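Informe de avance para Dace Dzene, Fundación Szabo
Programa de charlas y apoyo al estudiante, campus de Rorkton y Tirkby

Hola, Dace:

Te escribo con un poco de retraso (la matrícula de agosto nos ha comido vivos), pero con buenas noticias. De las charlas abiertas previstas para este curso ya hemos celebrado cuatro, y entre todas suman 454 asistentes. La que más gente trajo fue la de Myrtle Castellanos sobre cómo estudiar cuando trabajas de noche. ¡Hubo que abrir el aula de al lado y poner el sonido por altavoz!

Las tutorías entre compañeros van más despacio. Tenemos 24 tutores formados y 141 estudiantes inscritos, casi todos de primer año y casi todos de Rorkton. En Tirkby nos cuesta mucho más: el último autobús sale a las 18:30 y las sesiones empezaban a las seis, así que ya te imaginas. Ignacio Tillman las ha pasado al mediodía y parece que la cosa se mueve, aunque todavía no me atrevo a darte una cifra.
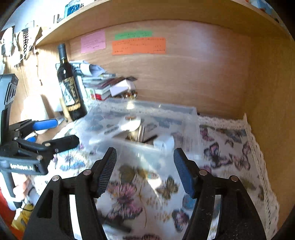
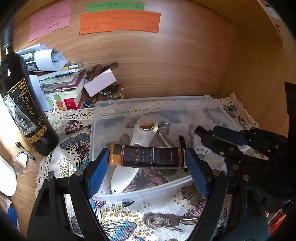 Mesa con mantel de mariposas (primera foto) e interior del armario de madera (segunda).

Sobre el dinero: hemos gastado 1470 euros de la partida de ponentes, entre viajes y una noche de hotel para Desmond Gallagher, que venía de Stokadbridge y perdió el tren de vuelta. La partida de materiales sigue casi entera. Me gustaría pasar una parte a intérpretes de lengua de signos – nos los han pedido ya en dos charlas y solo pudimos cubrir una. ¿Necesitas una solicitud formal o te vale con este informe?

Lo que no ha salido: el taller de escritura con Booker Lindqvist. Lo programamos encima de los parciales (culpa mía, no miré el calendario de Tirkby) y lo anulamos con tres apuntados. Booker está dispuesto a repetirlo en noviembre, en horario de tarde y en los dos campus.

Para el próximo trimestre quedan dos charlas más, la encuesta a los tutores y una reunión con los jefes de estudios, que quieren saber si las tutorías pueden contar como créditos. Yo creo que sí, pero hay que redactarlo bien. Te mando el borrador en cuanto lo tenga – y si puedes acercarte a alguna charla, avísame y te guardo sitio en primera fila.

Un abrazo y gracias por la paciencia con las facturas.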